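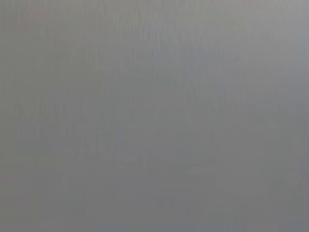

Delali Atinga

Ticket status: Open (reopened twice)
Product: Histero bench scale, the one with the flip-up display
Category: Readings / drift
Priority: you've set this to Low, I see

Reposting the whole thing in one spot as requested, because the first two tickets were merged and the merge ate everything except my phone number.

The problem: the scale changes its mind. I zero it, put a bowl on, tare, start adding flour, go and find the salt, and by the time I get back the flour has gained weight. Usually 14 g. It has gone as high as up to 54 g on a bad morning. Flour doesn't do that on its own, whatever your chat window suggested about humidity.

We're a small bakery kitchen (Aidoo, behind the chemist) and the salt for a full batch of rolls is less than the error. You can taste it. Customers have been very polite about it.

What I tried before writing in:

New batteries. No change. Then the mains adapter with the batteries out, no change. Adapter with the batteries in, which the manual forbids on page 6 and recommends on page 11. No change.

Factory reset: hold Tare and Unit together until the display says rSt. Mine says rSt, then says Err, then weighs in pounds for a minute. I've come to think of this as its smoko.

Cleaned under the pan. Found a sultana. Removed the sultana, and had one glorious morning of believing that was it.

Levelled the feet until the bubble was centred. The bubble on ours is very calm and professional and I no longer trust it. 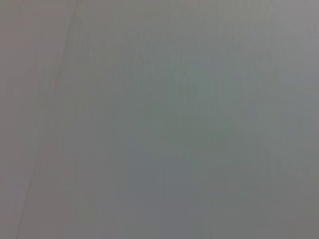
Lurkton, December

Reply from Theophilus Yakubu, Plenton Service Desk

Hi Delali, thanks for your patience, and sorry about the merge. I've read all three versions. Could you please run the following with nothing else going on in the kitchen:

1. Switch on and leave it alone for half an hour.
2. Zero it, then put the 100 g check weight in the middle of the pan. Note the reading straight away and again after ten minutes.
3. Repeat with the weight in each corner.
4. Repeat with the heaviest bowl you normally use, empty.

Please also tell me what is within arm's reach of the scale. Fans, fridges, ovens, phones. And could you confirm you haven't opened the casing?

Delali Atinga wrote:

There is no time of day when nothing else is going on in the kitchen, but I came in at 3.40 am and did my best.

Check weight, middle: 100 g, and 100 g ten minutes later. Smug.
Front left: 100 g.
Front right: 100 g.
Back left: 100 g.
Back right: 100 g, then 103, then 107, then a small dash I haven't met before.

Big steel bowl, empty: 1,475 g at first. Ten minutes later, 1,489 g. So there's my 14 g, with no flour involved and no sultanas either. I repeated it with the plastic tub and got the same sort of creep but less of it.

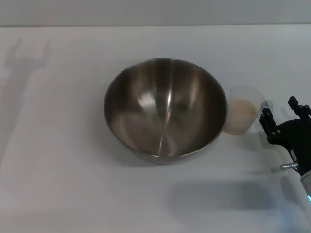
Large stainless steel mixing bowl, empty.

Within arm's reach: the wall, the proving cabinet, a radio, me. The cabinet vents out of its right-hand side. I mention this only because I was standing there at four in the morning with a warm right elbow, writing down numbers, and felt a bit of a fool.

I haven't opened the casing. I've looked at the screws in a certain way.

Theophilus Yakubu wrote:

The elbow is useful, thank you. One side of the load cell warming up will do this, and the back right corner is where ours is most sensitive. Please move the scale at least a metre from the cabinet, let it sit overnight and run step 4 again. If it still creeps, it's the cell and we'll swap the unit.

For the dash: that's the unstable indicator. It's in the manual for the previous model.

Delali Atinga wrote:

Moved it to the other bench, next to the sink, where I now have to carry every bag of flour past the oven like a waiter. Left overnight. Bowl empty: 1,475 g. Ten minutes: 1,475 g. Half an hour: 1,476 g, which I'll wear.

Back right corner is still doing the 103. Only the 103 though, no dash. I don't put anything in the back right corner so I could live with that, but I paid for four corners.

Please leave the ticket open and don't merge it with anything.

Theophilus Yakubu wrote:

Left open. Replacement cell ordered under warranty. Status has been changed from Low to Medium.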